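Workshop tips for the gripper club
December
By Piret Eglītis

We finished the autumn term with 336 usable recordings out of 539, and most of the ones we threw away went wrong for dull reasons. What follows is what I'd have liked on the wall in the first week. It is written for the Juseo students who join after the break and for any other club working with hand-held grippers on a small budget. If you only use robot arms, the parts on surfaces and cleaning may still help.

Before you start

Give yourself fifteen minutes to set up. Charge whatever needs charging the evening before. Wipe the finger pads with a barely damp cloth and let them dry in the air. Kitchen spray leaves a film, and so do most baby wipes. We tried both.

Open and close each gripper ten times with nothing in it. You are listening for a click or a scrape. A stiff one usually has grit in the slide, and an old soft toothbrush will get it out. Don't oil it. Oil creeps on to the pads and you will spend the afternoon dropping things.

Check that the yellow tips are firmly on. They work loose with use, and a loose tip twists just as it meets the object. Press each one sideways with your thumb. If it moves at all, take it off, clean both faces and refit it. Spare tips live in a labelled jam jar with a lid.

Working on the floor

Thin and see-through things are the hardest to pick up, and on a pale floor they are hard to see as well. Crouch down until you catch the shine, then stay at that height. Come in slowly with the fingers well open. Let both tips touch the floor before you begin to close, and close at half the speed you think you need.

If the thing slides away, don't chase it. Lift off, go back to your starting place and come in again. Chasing teaches the model to chase, and we lost a whole evening's work in October that way.

Where two people are working the same patch of floor, agree who goes first and say it out loud. Keep a hand's width between the grippers.

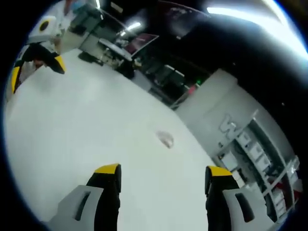 Dalia Kuusk disagrees with me about the half speed. She wrote to the club list that slow closing is fine for film and thin plastic but ruins anything that rolls, and that beginners who learn it on the floor then do it everywhere. Her advice is to practise with a pencil and a scrap of cling film turn about, so the hand learns two speeds from the start. I have since tried it with the younger ones and I'd go along with her as far as the pencil. Cling film sticks to itself and makes people cross. A square cut from a clear document wallet does the same job and lasts for weeks.

Sweep before a floor session, then go over it with a dry microfibre mop. Crumbs and hairs get on the pads within minutes otherwise. Kneeling mats from the garden centre are worth the money. Foam ones squeak on our floor, the rubber ones don't.

Working at the table

Clear the whole table before you put out the first object, and wipe it down. White tabletops show every ring and smear. Bicarbonate of soda on a damp cloth takes off pen marks. Rinse it well afterwards or you get a chalky bloom when it dries.

Sit or stand so that your elbow is clear of the edge. People who rest the forearm on the table make short, flat movements and can't lift straight up. Sitting is kinder for long sessions, but the chair needs to be high enough that your wrist is above the surface. A firm cushion will do.

Run cables along the body of the gripper and away behind you, and leave enough slack to reach the far corner. We use strips of hook-and-loop tape. Cable ties are tidy until something has to be changed in a hurry, and then somebody comes at them with scissors next to a live cable. Évan Masson did this in November. He has bought his own tape now.

Start every take with the fingers closed and held just over the table, count to two in your head, and then move. End it the same way. It makes trimming much quicker afterwards, and it gives the other person a moment to get ready. If you are working as a pair, both of you hold still until both are set.

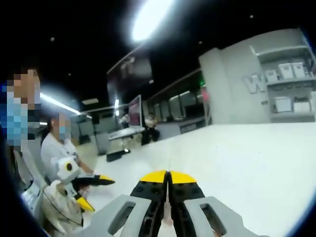 Light and shine

Overhead lights are the usual trouble. A bright ceiling light straight above a glossy surface gives you a white patch that moves as you move. Shift the object a foot to one side before you start fiddling with the lamps. If you can switch the ceiling lights in banks, try them one bank at a time and write down which setting you used.

Close the blinds even on a dull day. At four in the afternoon in winter the room changes from one take to the next, and the recordings on either side of it won't match.

Don't put matt spray on objects to kill the shine. Benedikt Hollmann did it to a set of spoons and the coating came off on the pads. A light dusting of cornflour works on plastic and washes away.

Storing things

Keep the practice objects in lidded boxes, one box to a kind, and write the contents on the end that faces out. Heavy boxes go on the lower shelf. We had ours sorted by colour for a time, which looked nice and helped no one.

Grippers go back in their cases with the fingers slightly open. Stored shut, the pads take a set and you get a flat spot in the middle. Put a folded tea towel under them if the case has no lining.

Cloths and mop heads should be washed at 40 degrees without softener. Softener leaves a coating that ends up on everything you wipe.

For the Onine meet

Entries close before the spring break and each team needs 12 finished tasks. Do the floor ones first while people still have the patience. Ilze Ots has the task sheet and the spare rubber mats, and she would like the mats back clean. The Vomia team has asked to share our practice slot in the last week, so please book your hour early and put your name next to it in pen.

If a pad splits, tell me the same evening. Replacements come from Jaunzems and take a fortnight to arrive, longer over the holidays.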